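2 min read

Simulation Before Hardware: Our House Rules, Revised

26 Dec 2025

In July I set down the rules our group follows before a motion program is allowed onto a physical arm. Thirty programs have passed through them since then, and two of the rules needed rewriting. Tharushi Munshi reviewed the changes, and Vichien Thaweesak approved them for the Nivlow cell.

The first change concerns speed. A program is now run in simulation at full speed and again at 30 percent. Both logs are kept with the program. Previously only the slow run was required, and the reviewer had no record of how the arm behaved at its working rate.

The second change concerns sign-off. The person who wrote the program may not be the person who releases it. This applies to small edits as well, including a single changed waypoint.

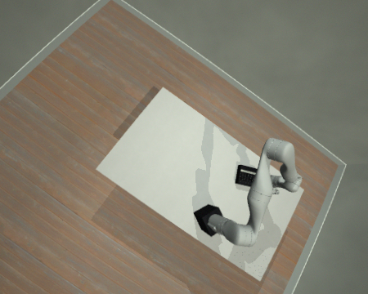
Clearance is the rule that draws the most questions, and its wording has not changed. Every object within reach must be modeled before a path is planned, and the planner must keep 80 mm between any link and any object it is not meant to touch. The small black keypad-like item lying beside the long link is subject to this rule in the same way as a wall or a fixture. Reviewers should turn the view before judging a gap, as a link that passes in front of an object from one angle may stand well clear of it from another. The measured distance goes in the log, with the initials of the reviewer.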